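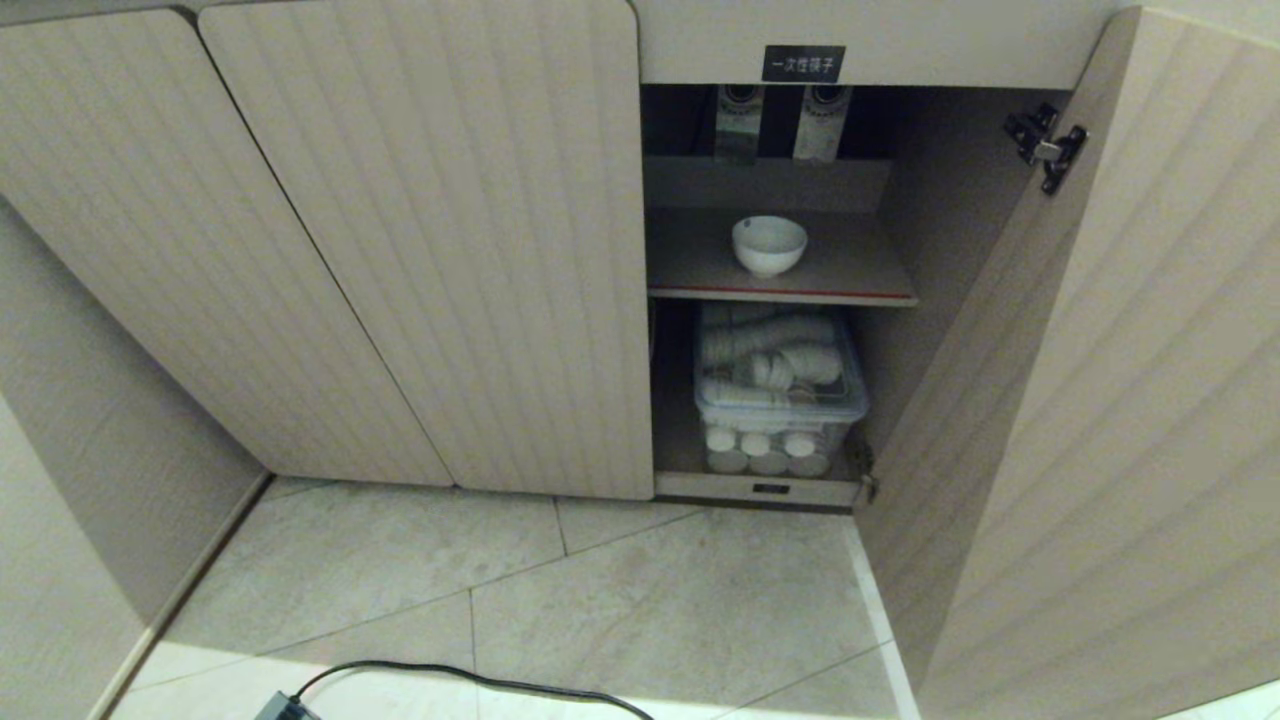

4. Adjusting the doors after installation

4.1 Before you start

Read this section to the end before you turn any screw. The adjustment is not difficult, but the order of the steps is important. If you begin with the wrong screw, you will correct the same door two or three times.

The section is valid for all Flumura base cabinets with concealed hinges. For tall cabinets of the Redus series, see section 6. The drawers are explained in section 5.

You need:
Phillips screwdriver, size PZ2 (do not use an electric one)
Spirit level, 800 mm or longer
Two thin pieces of cardboard
A soft cloth

The cabinet must be level and fixed to the wall. A door can not hang straight on a cabinet that stands crooked. Put the spirit level on the top of the cabinet, first along the front and then from front to back, and correct the feet as shown in section 3.

Note: Wait one day after installation before the final adjustment. New hinges settle a little under the weight of the door.

4.2 The three screws

Every hinge has three adjustment screws. The front screw moves the door to the left or right. The rear screw moves the door nearer to the cabinet or away from it. The screw on the mounting plate moves the door up or down.

4.3 Height

1. Open the door fully and support it from below with one hand, or with the folded cloth.
2. Turn the height screw on the upper hinge half a turn. Then turn the one on the lower hinge by the same amount.
3. Close the door and compare the top edge with the door beside it.
4. Repeat until the edges are in one line.

Caution: Do not turn the height screw more than two full turns from the factory position. The plate can come loose and the door can fall.

4.4 Gap between doors

1. Close all doors.
2. Place the cardboard pieces in the gap, one at the top and one at the bottom. They should slide with light resistance.
3. If the gap is wider at the top, turn the front screw of the upper hinge clockwise, a quarter turn each time.
4. If it is wider at the bottom, do the same with the lower hinge.

On a long row, begin with the door nearest to the wall and work outward. Otherwise the small errors are added together and the last door will touch its neighbor.

4.5 Depth

Loosen the rear screw one turn, push or pull the door by hand, and tighten again. The door should not press on the cabinet along the hinge side — leave space for the rubber buffers.

4.6 Soft closing

The Räsänen damper has a small switch on the hinge arm. Switch it off on one hinge if a light door closes too slowly. Leave both on for doors heavier than 11 kg.

4.7 Care

Wipe the doors in the direction of the grooves with a damp cloth, then dry them. Do not put oil on the hinges. Check the screws once a year, for example in January, when heated air is dry and wood parts become a little smaller.

Replacement hinges are sold in pairs under part number 992. Write to Nonov customer service and include the number from the label inside the cabinet.

Text revised Sat 7 October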